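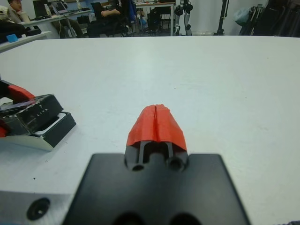 White work table, second floor workroom

Workroom Technician (part time, fixed term)

Employer: Skallow
Location: Brakirard building, room 141
Reports to: Tanveer Pirzada, workroom manager
Start: July
Contract: six months, with possible extension

Skallow is hiring a technician to look after the tables, storage and shared floor space in its second floor workroom. The post is practical. Most of the working day is spent on your feet, cleaning surfaces, returning items to their places, recording damage and getting tables ready for the next group on the schedule.

The room is shared by several project groups. Bookings change during the week, and the technician works from the schedule posted each Monday. Groups set up and take down their own equipment. The technician is responsible for the tables, the shelving, the consumables and the aisles.

Duties

Clean the white tabletops at the end of each booked period. Marks that stay after normal cleaning are entered in the surface log, with the table number and the distance from the nearest corner. Scuffs and specks are logged separately from scratches that can be felt with a fingernail.

Check that each tabletop is level and stable. Adjust feet as needed. Report loose legs or lifted edging on the same day.

Return hand tools, fasteners and tape to the labeled drawers. Items with no label go on the sorting shelf by the door and are listed on the sheet there. Do not discard parts from the sorting shelf without written approval from the group concerned.

Keep the aisles clear to a width of 100 cm. Boxes left in an aisle overnight are moved to the holding area and tagged.

Pack and unpack deliveries. Most arrive from Zondomeo in reusable crates, which must be folded and returned within 2 working days.

Count stock of wipes, gloves, bags and labels once a week and send the order to the office before noon on the day of the count.

Anything fixed to a table stays where it is. The technician cleans the open surface next to it, keeps liquid away from it and leaves the rest to the group that booked the table.

Required

Experience in a workshop, laboratory, stockroom, commercial kitchen or similar shared workplace.

Ability to lift and carry packed crates, and to stand for most of a shift.

Clear written English. The logs are read by people who were not in the room, and entries such as "table dirty" are sent back.

Basic use of spreadsheets.

Useful but not required

Experience with surface repair or furniture fitting. Knowledge of the Bhutto storage labels, which are used on all drawers and crates in the building. Training is given in the first week.

Hours and conditions

Shifts run from 1:00 p.m. to 6:00 p.m., four days a week. The free day is agreed before the contract is signed and can be changed once during the term. Occasional morning cover is paid at the same rate. The pay band is included in the information pack. Work shoes and gloves are supplied. The building has an elevator, a staff kitchen and covered bicycle parking. Food and open drinks are not allowed in the workroom.

How to apply

Send a résumé and a cover note of one page or less. In the note, describe a shared room or work area you have kept in order, how many people used it, and what records you kept. Photographs and certificates are not needed at this stage.

Applications go to Amirul Sopacua in the Skallow office, by email or by hand at the Brakirard front desk. Write "Workroom Technician" in the subject line or on the envelope. The information pack is available from the same desk.

Applicants on the short list are invited to a visit of one hour. The visit covers a walk through the room, a short practical task (clean one tabletop and write the log entry) and an interview with the workroom manager. Travel within the city is refunded on presentation of a ticket.

Questions about shifts or access to the building should be sent to the office before applying.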